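Home | News | What's On | Sport | Letters

Nollercombe swap room opens its doors again, with one big gray bin for the odds and ends

2024-03-06

14 shares | 3 comments

If you have been wondering where to take that half-used stack of stationery, or the good notebook you were given and never had the heart to write in, there is happy news from Nollercombe this week. The swap room on Todorova Street is open again after being closed since January, and people were lining up before the lights were even on.

The idea is the same as it always was, and regulars will remember it fondly. You bring in small household things you no longer need, they get looked over and sorted, and then they go out on the shelves for anybody who would like them. There is no charge, and you don't have to bring something in order to take something home (though most folks do, and some of them bring a good deal more than they meant to!).

Hrvoje Kos, who has looked after the sorting side of things for years now, told me that the winter break gave everyone a chance to think about how the drop-offs come in. In the old days it was all cardboard boxes, and the boxes sagged and split and had to be taped up again every other morning. Now the mixed items go into metal bins with tall, sloping sides, and the sorting is done straight from there.

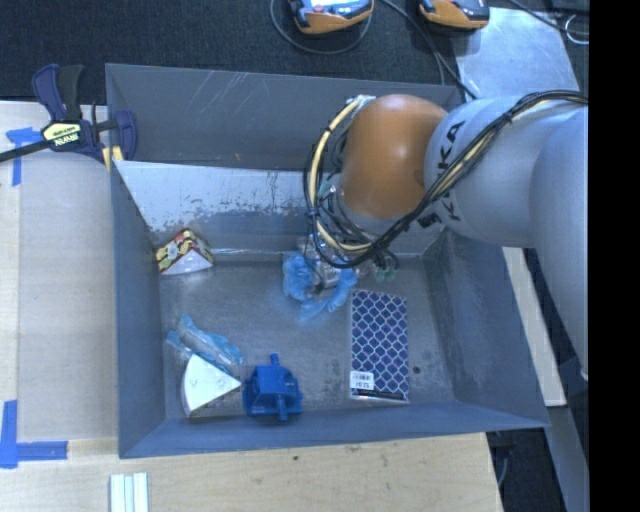

It is the small stuff that takes the time, he said. Big things like lamps and chairs more or less sort themselves, but a notebook, a little carton and a crumpled bit of blue plastic can all come in together, and each one has to go somewhere different. Paper goods go to the shelf by the window, cartons are checked to see whether there is still something inside, and plastic film is kept apart from everything else and bagged for recycling.

In the first days after reopening, 432 items came through the door and 303 of them had already found a new home when I stopped by, which pleased Hrvoje enormously. The rest were waiting on the shelves, and I will confess that I went home with a jigsaw puzzle and a very nice soup ladle.

Ayane Minami was there with her two boys, picking through the craft table. She said they had been counting down to the reopening and that her kitchen drawers had suffered badly in the meantime. "I kept putting things in a bag for the swap room, and then the bag got full, so I started another bag," she said, laughing. "We carried in four of them this morning."

The room is open from 9 in the morning until the early afternoon. Clothing and anything electrical still can't be accepted, but stationery, kitchenware, toys and unopened packets of most kinds are very welcome. Please give things a quick wipe before you bring them, and leave larger items by the side entrance.

Comments (3)

Ljubica Ristić
So glad it's back. Are they taking jam jars this year? I have 40 of them in the garage and my husband is losing patience.

Bujar Nedeljković
Jars were fine last fall as long as the lids came with them. I'd ask at the desk first if you're bringing that many.

Milovan Pavlović
Found a lovely set of drawing pencils for my granddaughter. Parking on Todorova is still terrible, so walk if you can.

More in Local News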